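Home | Products | Care & Help | Contact
Tuesday, April 2, 2024
By Severin Rüegg

Desk Care FAQ

What do I clean a Strebel wood desk with?
A soft cloth, barely damp, then a dry one. Follow the grain.

How often should I oil it?
Every 6 months. Use Flosia oil, thin coat, and leave it overnight.

Can I put a mouse straight on the wood?
Yes. Wipe the feet of the mouse first, as grit leaves fine scratches.

Will you refinish an old top?
Yes, from $115. The next open dates are in May.
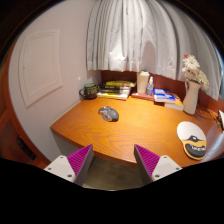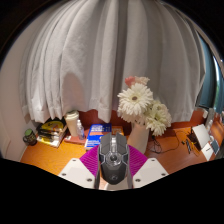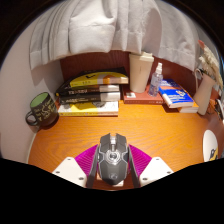 Where should drinks and books go?
Oiled tops mark when a cup stands in one place for days. Use a coaster or move the cup. A mug kept in the back corner next to a stack of books, as on this desk, should be lifted when you dust, and the books too. Wood under a stack stays lighter than the rest if it never gets any daylight. Rings that won't wipe off need a light sanding and 2 coats of oil.

Contact us | © 2024 Strebel | Back to top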